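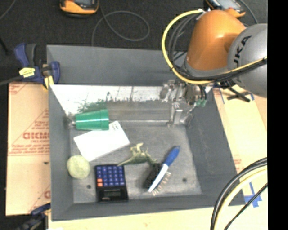 Woodlouse Moisture Choice, Notebook Entry
November 5, 2022
Entered by: Firdevs Dağdelen
Checked by: Eylül Aydoğan

Purpose

To repeat the May choice trial with the revised chambers and to establish whether woodlice settle on the damp side when both sides are equally dark. In May the lids let in light at one end, and the results could not be separated from a preference for shade.

Animals and housing

Woodlice were collected under bark at the Follent site and kept overnight in leaf litter with a slice of potato. Nine animals were assigned to each chamber. Individuals that were pale or visibly molting were returned to the litter and not used.

Procedure

1. Line both halves of each chamber with filter paper. Wet the left half only, using the dropper marked Vadia. No standing water is to remain.
2. Place the animals at the midline with a soft brush.
3. Close the opaque lid and leave the chamber undisturbed.
4. Record positions at each check under red light. An animal across the midline is scored by the position of its head.
5. Turn the chamber end for end between runs and replace all paper.

Observations

Three runs were completed. In the first, the animals walked the edges for most of the period before any stopped. By the final check seven were on the damp side, five of them in a single cluster in the corner. The second run gave the same count with no cluster. The third gave six, and one animal was found under the paper, which had lifted. It was scored as damp side; E.A. disagrees and would exclude it. Both versions are entered in the table.

Remarks

The clustering is a difficulty. Once two animals stop together the others appear to join them, so the nine cannot be treated as independent choices. Single-animal runs are proposed for the next session in the Darnlow room.

Paper on the dry side felt slightly damp after run two. Check the divider seal.

Outstanding

Replacement filter paper to be ordered.
May data sheets to be copied into this book.
Animals returned to Follent after the last run, F.D.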